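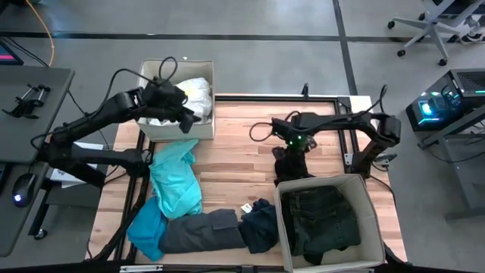
Sorting table, Imholm workroom: jeans in one bin, mixed clothing still to be folded.

Projects > Imholm > Clothing reuse > Progress report

2 min read

Prepared by Ulla Rønning for the Björklund grant, 26/04/2023

We took in 1635 garments this period and folded, binned and sent on about 96 percent of the jeans. I would not read much into that figure. Denim is the easy part. It holds a crease, it stacks, and anyone can tell what it is. The shirts, soft pants and knits are where the hours go, and I can't yet show you that the new method has shortened them.

The plan we submitted in March called for one fabric bin per clothing type. On the table, two bins is what fits if you want room left to fold. Lighter things get dropped in without folding when the pile builds up, and then have to come out again. Zarnden, who receive the finished bins, sent back 12 of the last 100 for this. They were polite about it. They were also right.

The Stornance labels are a separate disappointment. They were meant to let us sort by tag alone, but tags on donated clothes are often faded or missing, and reading them is slower than looking at the garment. I have stopped ordering more.

Spending is within budget, mostly on bins and the table. I am asking to move the unspent label money to a second table. It may not help. I would like to try it for one period, with the folding time written down for each clothing type, before we agree to any larger intake.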